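The Curkstead Bypass

The consultation ran for 58 days and drew 2,548 objections, most of them in capitals.
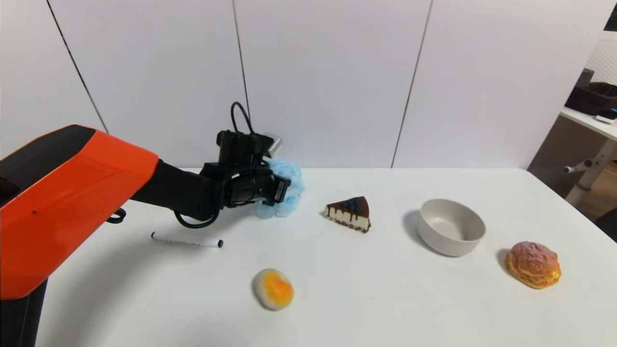

A marker pen on the table, and something light blue just above it.

Ha-rang Seol had been a councillor since the May elections and had so far spoken once, to ask whether a window might be opened. It might not. The window was listed.

"Item 9," said the chairman. "The relief road, Skuva Lane to the old Nunora biscuit works. I remind members that we are here to listen."

He then read aloud for over 108 minutes.

The road would save four minutes on the journey to the station. It would also go through the bowls club, lengthways. A man in the gallery stood up and shouted that his grandfather was buried under that green.

"Is he?" said the planning officer, turning pages.

"His ashes. Most of them."

This was put down as a material consideration.

Ha-rang had written a speech with a joke in it. When her turn came she looked at the joke, and at the bowls club, who had come in their whites, and left it out.

"I move that we defer until August," she said.

It was carried unanimously. The council had been deferring the road since 1971 and had become very good at it.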